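Standby Power Use in the Holovko Student Residence
Final report, Group 3
Last updated: February
4 min read
2 comments · 11 shares

1. Background

The Holovko residence is billed for electricity as a single account, and residents do not receive individual readings. The housing office asked our group to estimate how much power is drawn by equipment that is switched off or idle. The project was supervised by Dr. Viorica Pîrvu and carried out by Stavros Kneževič, Maëlle McKinnon and Jasmina Kolev.

2. Method

Plug-in meters were placed in shared kitchens, study rooms and those bedrooms whose occupants had agreed in writing. Readings were taken at 3 a.m., when most equipment was expected to be idle. Refrigerators were left out of the totals. A short questionnaire on charging habits was sent to all residents, and 194 replies were received.

3. Results

Across the metered rooms, the combined idle load was 545 watts. Study rooms made up the largest share – mainly monitors and printers left in sleep mode over the break. Bedrooms varied widely. Phone chargers with nothing attached drew very little, although they were the item most often named in the questionnaire as wasteful. Older game consoles and audio equipment drew far more than their owners expected.

4. Limitations

The meters are not accurate at very low loads, and several small readings were recorded as zero. Two kitchens were closed for repairs and could not be included. The results should not be applied to the Cladura building, which has newer wiring and separate billing.

5. Recommendations

The group recommends that study room equipment be connected to switched outlets and turned off at closing time. The housing plan runs to 2034, and the measurements should be repeated before any rewiring is approved. Teodora Mladenović of the housing office has agreed to keep the meters and the blank reading forms for the next group.

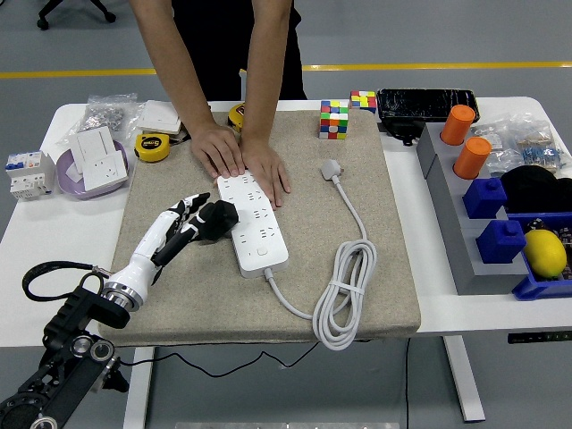 Requests for the full table of readings should be sent to the housing office in writing, with the room type stated.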